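Ticket: Spare hands and wrist cables for next year's budget
Queue: Equipment purchasing
Opened by: Nele Sperling
Assigned to: Régis Roussel
Status: Waiting on supplier

Nele Sperling, 9:10 am
I need a decision on hand spares before the July budget closes. The current line covers one spare right hand and no cables. Ladora has quoted 13 weeks on hands and 6 on the cable sets, so anything we leave out now won't arrive in time for the second half of the program.

Régis Roussel, 9:42 am
What's the hand doing day to day? Finance will ask whether a cheaper two-finger gripper from Tasunard would cover it.

Nele Sperling, 10:25 am
Tabletop work with light tableware, both arms over the table. The clear cup is the hard item. The plate is the other one in the current set.

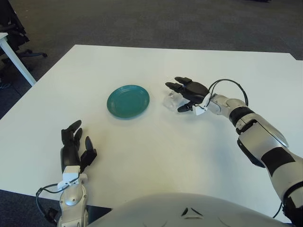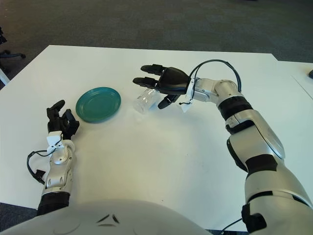 The Tasunard gripper is cheaper to buy but it needs its own wrist adapter and a controller licence, and neither is in their quote. Bok-nam priced it with both added and the saving was gone. We'd also have to redo the grasp settings for every item.

My preference, in order:
1. One spare right hand, one spare left hand, two cable sets.
2. One spare right hand, two cable sets.
3. Cable sets only, hands deferred.

Bok-nam Lim, 11:05 am
Agree with option 2 as the minimum. The cable loops at the wrists are exposed and I'd sooner have spares on the shelf than wait on freight. Please also add 100 clear cups to consumables. They crease and we go through them. Plates are fine, no reorder.

Régis Roussel, 1:30 pm
Cups added. Does the Ladora quote include freight and customs? Last year's didn't and we got stung.

Nele Sperling, 1:48 pm
Freight yes, customs no. Quote is valid for 30 days. I've asked them to reissue it with customs as a separate line.

Régis Roussel, 3:15 pm
Option 2 entered as a draft. Left hand is parked under contingency – Huguette Zacharias has to sign off on anything in there. Ticket stays open until the revised quote is attached.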